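Widlow Play Kitchen Set, reviewed by someone who mostly had to pick it up off the floor

We bought the Widlow set in August, when my granddaughter was coming for a fortnight and I had been told, by her mother, that she was "very into cooking". She is five. Her cooking consists of putting everything in one pan and then taking it to someone who is trying to read. Still, it kept her going until teatime most days, which is more than I can say for the Prunitz marble run.

The set comes in a box with 69 pieces, a figure reached by treating every teaspoon as a personal achievement. A fair few of those went under the sofa in the first week and I haven't felt their absence. What gets played with is the crockery, the colander and the food.

The crockery is the best of it. It's in those washed-out pastels that look as if they've already been through the dishwasher 146 times, and after a summer with us some of it nearly has. No cracks, no fading that I could detect, though how would you tell. The cups have proper handles, sized for small fingers, and can be stood on by a grown man in socks. I apologise to Roland Tindall from next door, who established this.

The fruit and veg are a mixed crop. The strawberry is lovely and the pepper is convincing enough that I once put it back in the fridge. The tomato is smaller than the strawberry, so someone at Widlow either grows alarming strawberries or has never met a tomato. The orange slice has a face, and none of the rest of our fruit does, which raised questions at bedtime that I was not equipped to answer.

Instructions: one folded sheet, mostly about not eating it. Storage: the box, which gave up after 3 days. Lorraine Ashworth, whose twins have the same set in Blackburn, uses an old bread bin, and I have copied her. 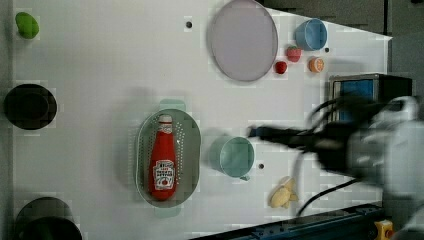
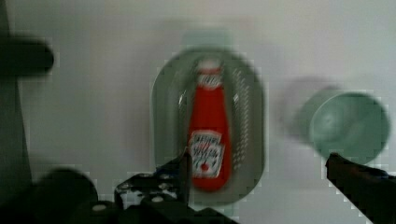
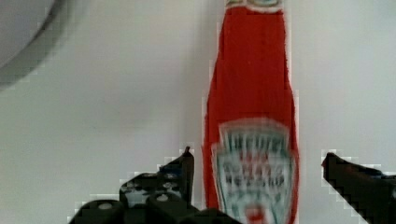 My main complaint is scale, which Widlow seems to have left to whoever was in that morning. The pans would suit a doll and the spoons would suit a navvy. You notice it most with the colander, a nice oval thing with a little handle at each end, and quite the sturdiest piece we had. Lay a ketchup bottle down in it, as in the first two pictures, and it becomes a sort of bath. My granddaughter considers this the right use for it, and I've stopped arguing. It has also drained real peas, at my insistence, and did so without losing more than a couple.

Would I buy it again? At the price, yes, though I'd wait for it to be reduced, as Pauline Kershaw did, and then not tell me about it, as Pauline Kershaw did not. The pans are flimsy and I'd happily swap the lot for a second colander. Four stars. The missing one is for the spoons, two of which I've just found in the piano stool.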